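Otico opens rack-handling simulation kit to outside buyers

Otico has put its Dinar simulation kit on general sale, with a 30-day trial. The package includes a white arm, a black equipment rack and a table to set them on. 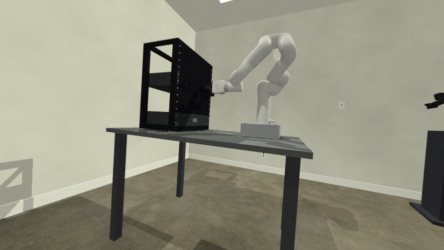

What buyers get

Dinar ships with 467 room variations and 9 rack layouts, said product lead Olga Bustos. Lighting can be changed in each -- shadows included. 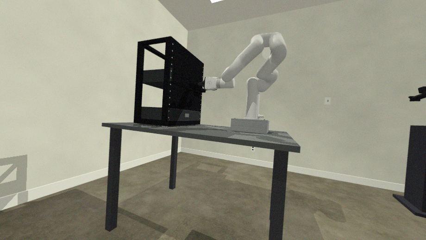

The Dinar arm with its gripper at the rack, rendered in the kit.

Abelardo Ocampo of integrator Huenchumán tested it for 8 weeks.
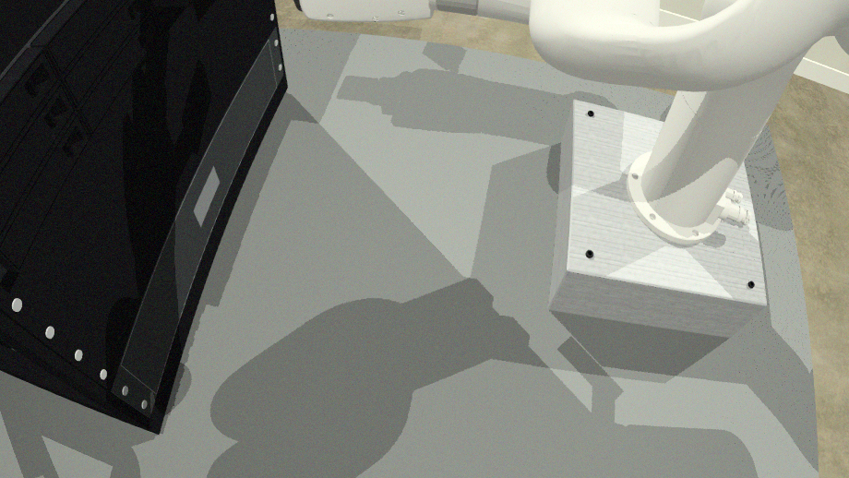 He said setup was quick but the manual needs work. An update is due in February.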